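The slow return of the neighbourhood curry house

Nov 13, 2019

Small menus, shorter hours and a lot of lentils: how one street in Vonduver is feeding its vegetarians again.

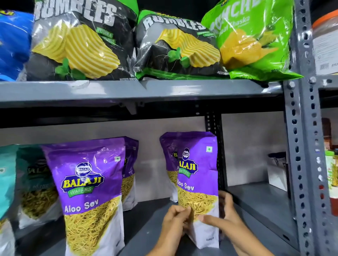

A street that used to close at six

For years, anyone who wanted a meat-free dinner on the east side of Vonduver had the choice of a cheese omelette or a bus ride. The town had curry houses, but most had drifted towards long menus in which the vegetable dishes were the same sauces with the chicken left out. Two of them shut within a winter of each other and their units stood dark.

Then, in April, Subramaniam opened in the smaller unit. It has 2 rooms, one of them barely wide enough for a row of tables, and a menu printed on a single sheet. Everything on it is vegetarian and more than half of it is vegan. Dosas are made to order at a hotplate near the door. The sambar changes with whatever the market has, and in early autumn it was heavy with pumpkin and small, sharp aubergines.

I went first on a wet evening and waited half an hour for a table. The plain dosa came folded over the edge of the plate, crisp at the rim and soft in the middle, with a coconut chutney that had real heat. The potato filling in the masala version was dry and well salted, with mustard seeds and curry leaves all the way through. I would skip the mushroom fry, which was watery on both visits.

What the kitchen leaves out

The batter is rice and urad dal, ground on the premises and left overnight. In cold weather it can be slow to rise, and the kitchen has been known to take dosas off the board until the next day. Regulars grumble, then order the lemon rice.

Ghee is kept for a handful of dishes and marked clearly. Ask for oil and you get oil. The staff know which chutneys contain yoghurt without having to go and look, a thing I have come to value after many dinners spent picking at a side salad.

Prices are fair. Dinner for two with tea came to less than I usually pay for one main course in the centre of town.

Across the road

Hinus, the bakery opposite, has noticed the queue. It now stays open into the evening and sells a cardamom bun made without butter or egg. The crumb is a little tight, but the glaze is excellent and the buns are often gone by eight. The bakery has also started a spiced chickpea pasty, best eaten hot on the pavement.

Further down is Grinisness, a grocer with a good range of dals and flours. It lists 532 lines in its dry goods section, and I have yet to get past the shelf of pickles. The lime one is fierce. Buy the small jar.

If you go

Subramaniam takes no bookings. Arrive before half past six or after eight, and bring a coat, as the queue stands outside. Cards are accepted. There is one step at the entrance and the toilet is upstairs.

The car park behind the grocer is free in the evening but fills early. The bus stop is at the top of the street, and the last service back to the centre leaves soon after ten.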